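**Erkthorpe Communal Kitchen – Gas, Electrical and Fire Safety Inspection**

Inspection period: December 2024
Premises: Communal kitchen, ground floor, Skotgate Building
Report reference: 227
Previous report: March, reference 119
Status: Passed with actions

Items are marked S (satisfactory), A (action required) or N (not inspected). An item marked A remains open until the premises office has recorded it as closed.

**1. Fire detection and equipment**

- [S] Heat detector tested from the panel. Sounder audible in the corridor with the kitchen door shut.
- [S] Fire blanket mounted at shoulder height, tapes free.
- [A] Carbon dioxide extinguisher, tag 2991. Pin and seal intact, service label illegible. Label to be replaced and the service date confirmed in writing.
- [A] Fire door. The closer does not bring the door fully into the rebate. This was also raised in the March report. A wedge was found behind the bin and has been removed.

**2. Electrical**

- [S] Cooker isolation switch labelled and within reach.
- [S] Sockets beside the sink sound, no scorching.
- [A] Kettle, tag 3292. Flex worn at the base. Withdrawn from use and placed in the office cupboard.
- [N] Under-counter refrigerator. Could not be moved without emptying it.

**3. Cooking area**

Users are reminded that pans must not be left unattended while heating and that tea towels are to be hung on the rail by the door. Deep fat frying is not permitted at any time. The area around the stovetop was free of grease at the time of the visit, although the filters in the extractor hood were due for washing and have been marked A. The filters may be washed in the large sink provided that they are dry before they are put back.
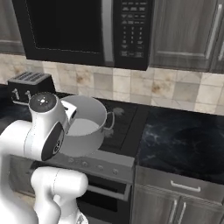
The Clellis residents' group replied that the filters are washed whenever the rota is kept, but that the rota sheet has been missing from the noticeboard since the autumn, and asked whether the office would print a new one. The request is accepted. The new sheet will carry a column for the filters and will be kept behind the plastic cover.

**4. Gas supply**

- [S] Emergency control valve accessible and turning freely.
- [S] Ventilation grille clear on both sides.
- [N] Boiler. Covered by a separate contract with Assunção Heating – certificate to be forwarded to this office.

**5. Floors, exits and storage**

- [S] Floor covering sound, no lifting at the joints.
- [S] Exit sign lit.
- [A] Folding chairs stacked in the rear passage. The full width of the passage must be kept clear. Chairs to be returned to the hall store on the day of the report.

**Comments**

The fire door takes priority over all other actions. Until the closer has been adjusted, the door is to be pulled shut by hand at the end of each booking and checked by the person who signs the key back in.

Items marked N will be carried forward to the next inspection.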